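Notebooks > Doorbell audio and video > Entries

Older | Newer | Index | Parts list

3 min read

Mon 11 March

Bench work on the clock drift problem in the Plestby doorbell unit. Started from the question Yolanda Mahmoud sent over: if a resident hands an officer a clip, how far off can the time stamped on it be? Her office has had two clips of the same man on the same street that disagree on when he was there, and the report needs one time.

Setup same as last entry. Unit A and unit B on the long shelf, both on the bench supply, both facing the wall clock that Shahram set from the time server before we began. Network cable pulled on B so it has to run on its own clock. A left connected as the control.

Motion trigger every 30 minutes, by walking past. Rafferty did the morning ones and I did the rest. Clips pulled to the evidence laptop with the write blocker on, hashed on arrival, hash written in the paper log as well as the file.

Unit A: no offset I could read off the wall clock at any trigger.

Unit B: slow from the first hour. By the last trigger of the day it was 2 seconds behind. Steady, no jumps. I had expected a jump after the midday power dip and there wasn't one.

Then plugged B back in. It did not correct right away. It took 135 seconds to pull the right time, and a clip recorded in that gap still carries the old time with no mark on it to say so. Yolanda will want to know about that one. Sent her a short note and asked for the outage history on the street, if the provider keeps one.
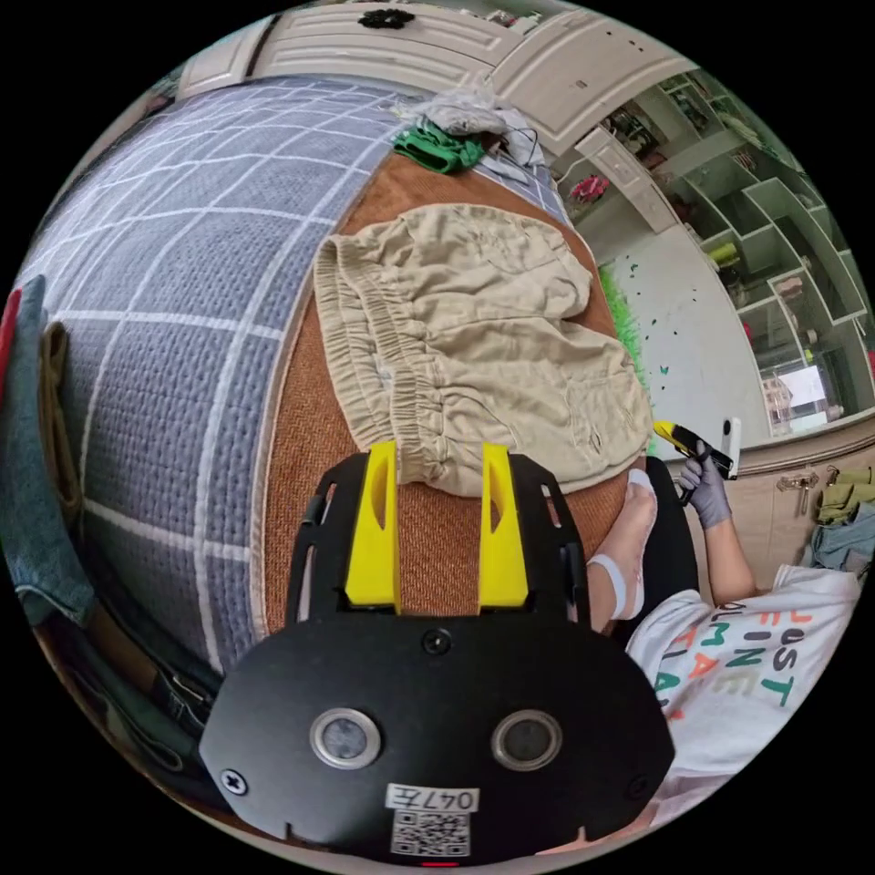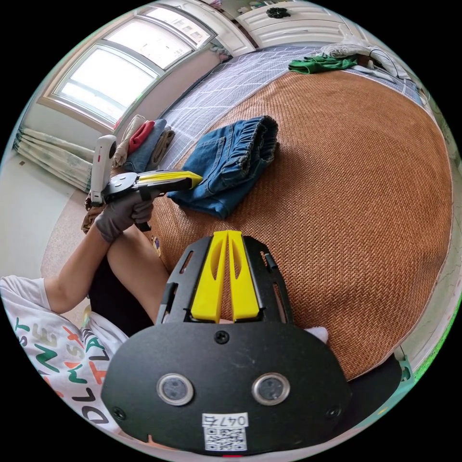
Photos: Trinity Crenshaw

The second thing we looked at was the clip header. The Plestby export writes two times, one in the picture and one in the file. The one in the picture is burned in when recording begins. The one in the file is written when the clip closes. On a long clip they differ by the length of the clip, and the app shows the second one in its list. So a person reading off the app list and a person reading off the picture can both be careful and still give different answers.

Tested with a clip held open as long as the unit allows, which came to 300 seconds. The difference matched. Ran it again on B with the same result.

This could account for Yolanda's two clips without any drift at all. I don't want to say so until we have the original files. What she has now are phone recordings of a screen, and neither shows the header.

Halvorsen mount: the lower bracket slips if the unit is pressed hard. Put tape on it for now. Needs the longer screw.

Sadia asked whether the older Ovness model does the same thing with the two times. Don't know. We have one in the cabinet but no charger for it. She is going to ask at Candadura, where they had a case with one in November.

To do:

— ask Yolanda for original exports, both households, plus the app version on each phone
— repeat the reconnect test on B, ten runs, write down every time to correct
— same again on wireless, since nearly every house on that street will be on wireless
— find out if the provider keeps its own upload time for each clip
— longer screw for the mount
— Shahram to check the wall clock against the time server before we start, and again at the end. We only did the start today

Left B running overnight with the cable out. Log sheet is on the clipboard by the door. Please don't switch off the bench supply.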